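Consumer Claims, Unit 2: What "Load Tested" Means

A hang tag says a bag holds a certain weight. Ask who tested it, with what load, and for how long. Most tags answer none of these.

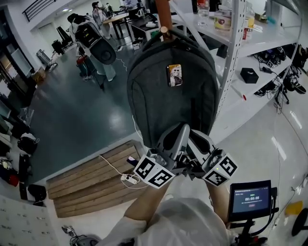 Course notes by the unit instructor, Fluvbridge Evening School
Updated 18th July

Take the Liltine leaflet in your packet. It reports 114 bags tested and 81 "satisfied." Satisfied with what? The leaflet never says whether the loop, the seams or the zipper was being judged. I would not give it much weight.

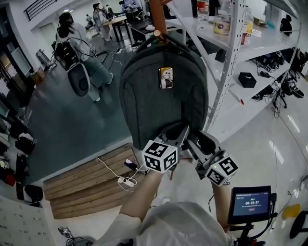 Dark gray backpack on a wooden hook, badge on the front.

Dikari does a little better. It names a load and a failure point, then spoils it by testing only 2 samples. A small sample can show that a strap may fail. It can't show how often.
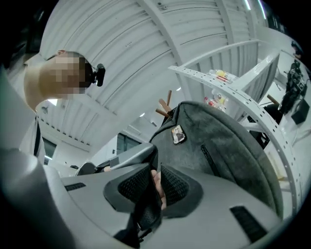 Before next class

Read the Ho reprint, page 313 only. Mark every number that has no method behind it.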